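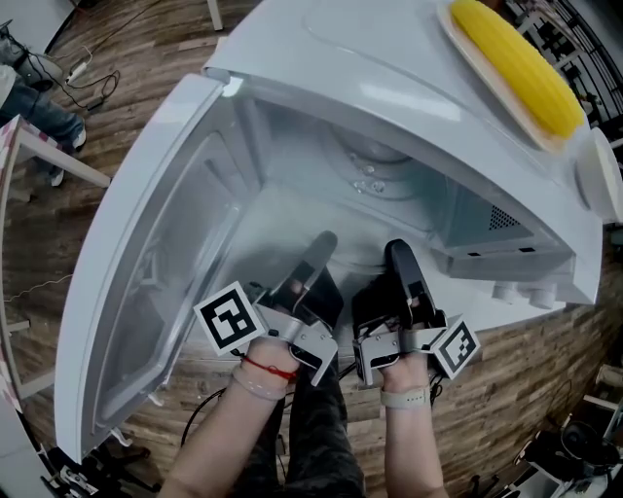
Unit 7: How Microwaves Heat Food
Home Food Science, Pudville Adult Learning Center
Handout revised 26/01/2019

Read this before the lab session. The reheating worksheet is separate and is due one week after the lab.

1. What the oven does

A microwave oven makes radio waves with a part called a magnetron. The waves travel into the cavity, bounce off the metal walls and pass into the food. Water molecules in the food try to line up with the changing field, bump into their neighbors and warm up. Fats and sugars also take up some of the energy.

The waves do not heat from the inside out. They reach an inch or so into most foods, and the center is heated by conduction from the outer layers. A thick casserole can be steaming at the edge and cold in the middle.

2. Hot and cold spots

Reflected waves overlap. In some places they add up and in others they cancel. The turntable moves food through these spots - it helps, but it does not remove them. Stir halfway through, or turn the food over if it can't be stirred.

3. Power levels

On most older models, 50 percent power means the magnetron is on for half the time. The pauses let heat spread through the food. Use lower settings for thawing, melting butter and softening cheese.

4. Standing time

Food keeps cooking after the oven stops. Leave it covered for at least two minutes, then check the temperature in several places. Leftovers should reach 165 degrees F.

5. Containers

Glass and ceramic marked microwave safe are fine. Avoid metal trim, foil and takeout tubs with no marking. Leave a gap in any lid or wrap so steam can get out.

For the lab

Each pair will heat 40 grams of grated cheese on a flat plate with the turntable removed, then measure between the melted spots. Bring a ruler and a notebook. Plates and thermometers are in the Gastevon cabinet. Reading: course packet, page 154, and the table on page 297.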